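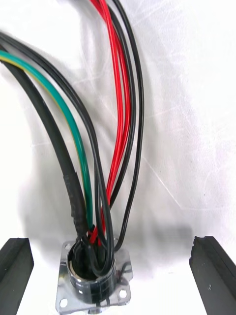 Wiring a Flanged Round Connector: Bench Notes

Square-flange connectors with a short round barrel turn up on pumps, dust extractors and older machine tools. The housing usually outlasts the cable. Most faults sit within an inch or two of the barrel mouth, where the conductors crowd together and flex.

Before you start

Disconnect the equipment and confirm it is dead at the terminals with a meter. Lay a white cotton cloth over the bench. Dropped screws stay where they fall, conductor colors are easier to tell apart, and polished metal does not pick up scratches. An old pillowcase will do.

Label the conductors

Number each wire with a tape flag about 4 inches back from the barrel, before anything is pulled or unscrewed. Write the same number on a sketch of the insert, and note on the sketch whether it shows the mating face or the solder side. The two are mirror images and get confused more than anything else on this page.

Ground conductor

A green wire with a yellow stripe is the protective ground. Leave it slightly longer than the rest, so that it is the last to come under tension if the cable is pulled. Never reuse this color for a signal or a switched line, even on a short run. On a metal flange, check continuity from the ground conductor to a mounting hole. Paint under the flange will spoil the reading once it is installed; scrape the panel bright around each hole.

Mixed cable sizes

When a thick sheathed cable shares the barrel with thin single wires, bring the thick one in first and let it lie against one side. Give it a wide arc. A tight bend puts the load on the joints inside. Feed the thin wires in afterward, in small groups, and do not twist them around the heavy cable.

Sleeving at the mouth

Tape or heat-shrink both work where the cable meets the rim. Heat-shrink must go on before soldering — slide it well back from the iron. Tape can be added later, half-lapped, starting on the sheath and working toward the barrel. Stop the wrap short if it makes the bundle too fat to seat.

Mounting

Start all the flange screws by hand, then tighten diagonally. Tug each conductor lightly, repeat the continuity check, and remove the number flags last.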